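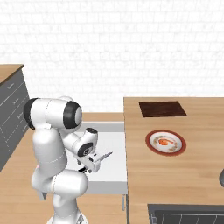

Home News Reviews Interviews Mixes Shop

Sreekumar Kurup: "I wanted the kick drum to sound tired"

March | By Allen Mazandarani

Sreekumar Kurup is eating toast when he picks up, and he keeps eating it for the first ten minutes of our call, so my recording of the part where he explains the new album is mostly crunching. I asked him to start over. He laughed and started somewhere else entirely.

"So the mixer died," he said. "That's really how the record happened. I'd had this desk since Cenham, since I was sharing a house there, and one Sunday the left side just went. I could only make mono tracks for a month, and I kept four of them."

Those four open Bravisano, his second full-length and easily the strangest thing he has put out. If you know him from the early 12-inches (I bought mine from a guy's trunk, and I still play it way too often) you'll be expecting fast, bright, slightly rude electro. The new one is slow. One track sits at 40 beats per minute, or 20 if you count it the way he does, and I had to ask whether he'd ever tried it on a dance floor.

"Once! At the end of a night, when the lights were nearly up. People sat down. I thought, okay, good, they look comfortable."

He grew up on his mother's devotional cassettes and his older cousin's techno tapes, and he talks about both with the same affection. The harmonium on the last track is hers, recorded on a phone in her kitchen with the fridge humming along. He tried to filter out the fridge, then tuned the bass to it.

"I wanted the kick drum to sound tired," he told me. "Like it had worked a double shift. I must have made 150 of them, and the one I used was number three or something stupid like that. I went back and it was just sitting there."

We got onto money, because I always do. He's pressing 275 copies and paying for them himself – the label he was on folded last summer, and he sounds pretty relaxed about it. He packs the records at night with the radio on. Every sleeve gets a stamp, and he admits plenty of the stamps are crooked.

And shows? He has a few coming up, all small rooms, all with the new desk, which he doesn't trust yet. "It's too clean. I keep leaning on it, hoping something will break." Then he went off to make more toast, and I put the album on again.

Filed under: Interviews, Electronic, New Albums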